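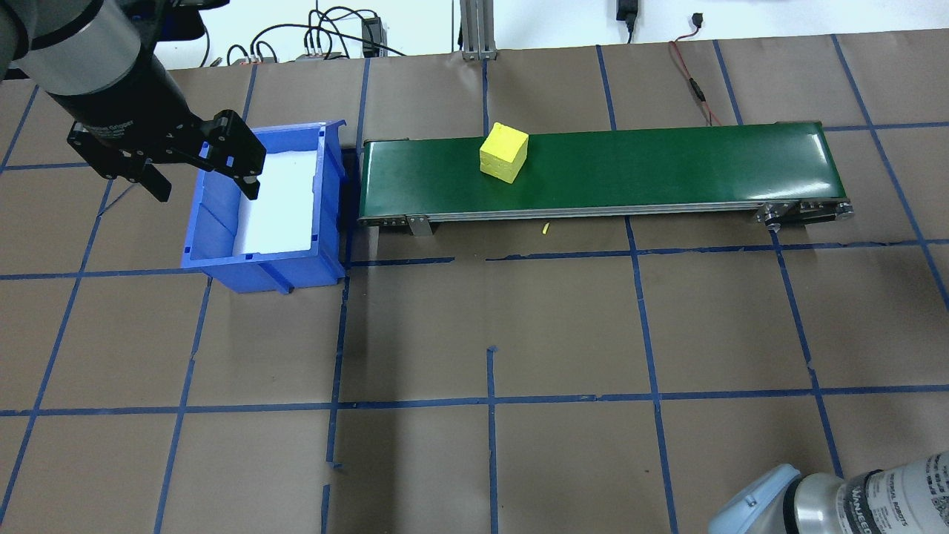 Belt and Bin Bench, Stullside Workshop

The small conveyor at Stullside is used to teach spacing, transfer and sorting to first-year packaging students. The notes on this page cover the belt, the bin and the floor layout. They were compiled in May by Roxana Echeverri from the bench log, with corrections from Thulani Mokoena.

Belt. Green, glossy top surface, long and narrow. It runs horizontally, to the right of the bin. The gloss picks up the light as a long white streak, which makes scuffs easy to find — look along the belt, not down on it.

Side rail. Silver aluminum, running along the front edge. A small metal bracket projects down from it near the left end. Check the bracket before each session. If it has shifted, the belt tracks toward the front and the cubes drift with it.

End pulley. Rollers and bolts are exposed at the right end, next to the rounded housing where the belt wraps around. Keep sleeves and loose tape away from this part. Wilmer Villanueva re-tensioned the belt on Friday and recorded a quarter turn on each bolt.

Foam cube. Yellow, with slightly rounded edges on top. Foam was chosen over wood after the first term because it does not bounce on landing. It does shed. A sliver of yellow is lying on the floor in front of the rail, and scraps of that size should be picked up before they reach the rollers. Cubes are retired after 200 transfers.

Bin. Blue plastic, open top, ribbed outer walls, thick rolled rim. It stands on the floor with its right rim almost touching the conveyor. We tried a gap of 8 cm last term and lost too many cubes down it.

Liner. Bright white, covering the bottom of the bin and part of the walls. A yellow cube shows up clearly against it. Replace the liner when it grays — every 25 sessions is typical.

Floor. Brown kraft paper, marked out in a grid with dark blue painter's tape. The grid is for putting the bin and conveyor back in the same place after cleaning. Lay the long strips first, then the cross strips at 90 degrees. Press the tape down with a flat block. A fingernail tears the paper.

Maribel Inga keeps the spare paper and tape on the lower shelf by the door. Sign for anything over one roll.

Filed under: Workshop / Benches / Conveyors

3 comments | 8 shares

Contact the workshop | © Stullside | Back to top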